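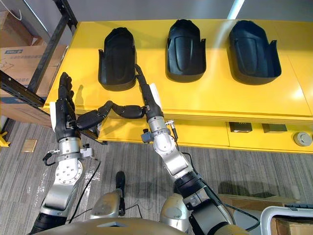

Skerley Bench 73 Height-Adjustable Work Table: Review After Six Months

Tuesday, June 4, 2024

The Bench 73 is a steel-frame work table with a two-leg electric lift, sold for light assembly, packing and repair work. It has been in daily use in our shop since December, replacing a fixed-height Geddes bench that had served for nine years. The unit was bought at list price.

Specifications as delivered
Top width: 73 inches
Rated load, evenly spread: 900 pounds
Height range: 27 to 45 inches
Price: $1,819 with the standard top, freight not included

Assembly
The table ships in two cartons. The legs and crossbars bolt together with one supplied hex key, and the top goes on with wood screws into pre-drilled holes. Two people needed 69 minutes from first cut of the strapping to first powered lift. The instructions show the crossbar upside down in step 4. The slotted face goes toward the floor, or the cable tray will not seat. Two of the pilot holes in our top were shallow and had to be drilled deeper.

Lift and stability
Travel is smooth, and both legs stay level under an off-center load up to the point where the controller refuses to move. Ours stopped with a heavy vise at one end and nothing at the other, well under the rated load. Moving the vise in by a foot cleared the fault. The manual says only that loads should be "distributed," and a figure for maximum offset would be more useful.

Side-to-side sway is low below 38 inches. Above that it is noticeable when filing or sawing, and at full height it is enough to bother anyone soldering at the other end. The optional rear brace fixes most of this – it should be included at this price.

Top surface
The standard top resists mineral oil, isopropyl alcohol and the usual marker ink. Acetone left a dull patch after a short contact. Clamps with small feet mark the front edge if tightened hard, so use pads. The edge banding is still tight on all four sides, including the corner that gets hit by the parts cart.

Controls
Four height presets, up and down keys, and a lockout. The display times out after ten seconds and the first key press only wakes it, so every preset takes two presses. The older Tolita tables respond to the first press. There is no setting to change this on the Skerley.

Compared with the Vonton
We also have a Vonton lift table in the packing area. It is slower, louder and stiffer at full height. Its top is also screwed down from below with captive inserts, a better arrangement if you expect to replace it. For seated and mixed-height work I prefer the Skerley. For standing work with hand tools, the Vonton is the better table.

Faults to date
One leg lost its reference position after a power cut and needed a reset (hold the down key at minimum height until the display blinks). One leveling foot arrived with a damaged thread and was replaced under warranty within the week.

Rating: 4 out of 5 with the rear brace, 3 without.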